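Thursday, September 17, 2020

Gripper-width and pose pipeline, sandwich task

Good day! The new time alignment code finally ran end to end on the toaster oven demos, and I want to get it all down before I forget which branch did what. Repo state is the parnholm branch with the Clinlow loader merged in. Don't use main yet, the loader there still drops the last chunk of every episode.

Background for whoever picks this up: up to now we took finger width from the two tags and camera pose from SLAM, and then stitched the two streams together by frame index. Fine when every frame gets a pose. As soon as SLAM skips a few frames (and it does, whenever something large and shiny fills the fisheye) the width signal slides ahead of the pose and the policy learns to close early. I'd been blaming the network for that since June. It was the stitching!

What changed

Both streams now carry the video timestamp all the way through, and get resampled onto one clock at the end. Gaps shorter than the threshold are interpolated, longer ones split the episode. Position is linear, rotation is slerp, width is linear with a median filter in front of it. The filter window is set in the task config now, so please stop editing it in the loader (I'm saying this to myself).

Worst case for the width estimate is a soft object held on edge, with the fingers slightly spread by the load. Bread and lettuce, in other words. Both tags are in view with the sandwich upright between the fingers, and the detector has a fair amount of background to get confused by: foam letters on black cloth, wire mesh, cables.

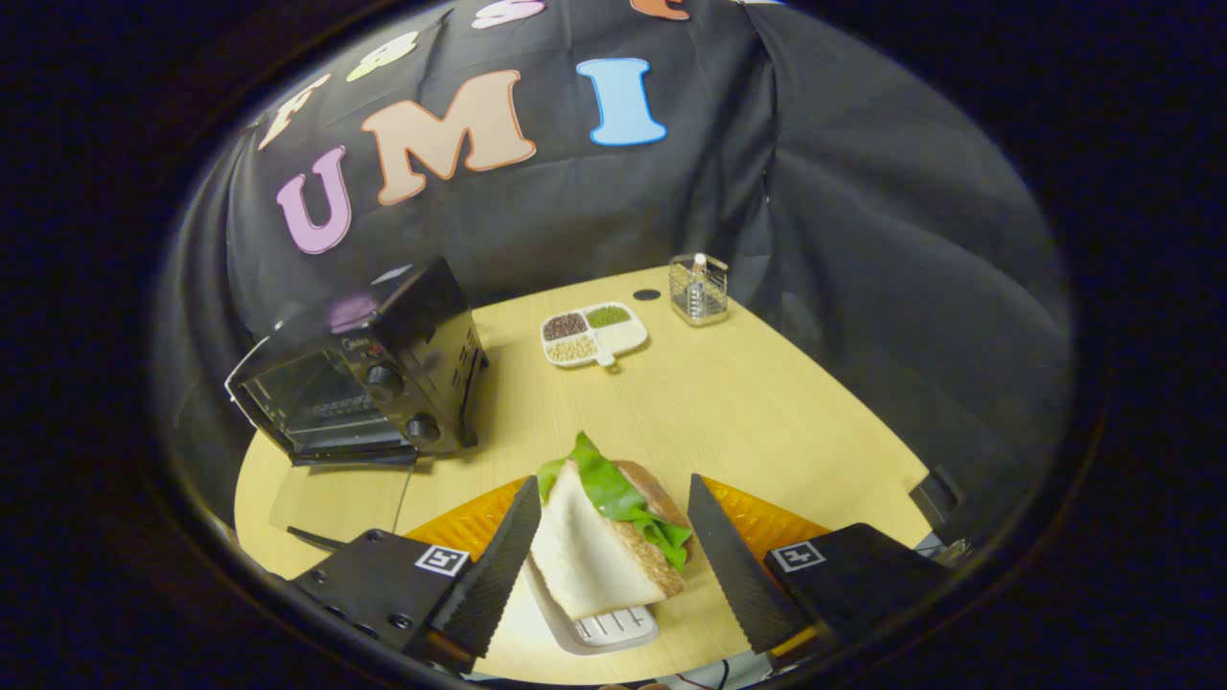

Tag detection

I had expected false positives from the letters and there was not one in the whole batch. The misses are all motion blur, at the start of the reach. Tried three things:

- Raised the detector's minimum tag side. Faster, no change in misses. Kept.
- Turned on corner refinement after undistortion instead of before. Much smoother width, really a lovely difference on the plot. Kept.
- Predicted the search window from the last pose. Works until the first long gap, then searches in the wrong place forever. Reverted, could come back with a reset.

With only one tag visible we now mirror it across the gripper centerline and flag the sample. Flagged samples are kept for training but left out of calibration. I went back and forth on that and I'm still open to arguments.

Pose near the oven

The part I was most curious about. Episode 2044 is the one that always broke: the old pipeline put a jump in the trajectory right at the oven opening, which gave the controller a target well inside the side panel. Replayed it with the new code and the jump is gone. The episode splits in 2 at the gap and both halves look sane – smooth velocity, no flips in orientation.

Camera roll is large in these clips, and that's where the wrist has to do most of the work. The whole oven sits tilted in the view while the bread is at the opening, and the black panel gives SLAM very little apart from the logo, the knobs and the small printed markings. 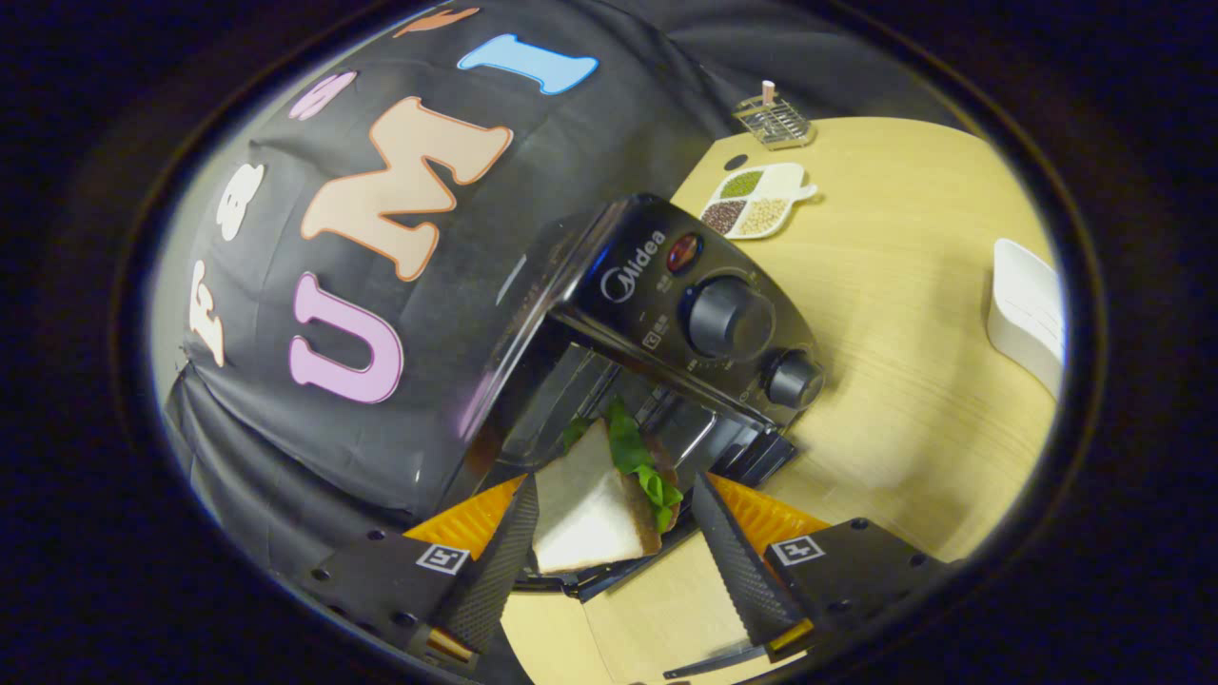
I looked at where the map points end up in this part of the task and the backdrop letters carry far more than their share. Lots of strong corners on the outlines, good parallax against the dish of grains and the wire basket. Masking the gripper before feature extraction helps too, because otherwise the orange parts behind the fingers get tracked as if they were static world and drag the pose along with them. The mask is a fixed polygon for now. It covers the fingers at full open and full close, and it's a bit greedy toward the middle, so some of the table gets thrown away.

The planner side needs less than I feared. Gidenex (our trajectory checker, for anyone new) reads the resampled files without changes. I set it to reject anything over the wrist speed limit, and it threw out 18 segments. I went through them by eye and all but a handful were real fast motions by the demonstrator, so the limit may be too tight for the retract. Leaving it alone until we've seen a rollout.

Latency: the controller config still has the De Smet numbers in it, from the old camera. Needs measuring again before anyone runs a policy trained on this.

Next

- Rerun the full batch of 500 episodes overnight with the gripper mask on, compare gap lengths with mask off.
- Write a test for the episode split. Timestamps must start from zero in both halves, at present only the first one does.
- Replace the polygon mask with one that follows the estimated width.
- Redo the latency measurement, then a first closed-loop rollout at half speed.

Overnight job is started, log goes to the usual folder. Really looking forward to those plots tomorrow!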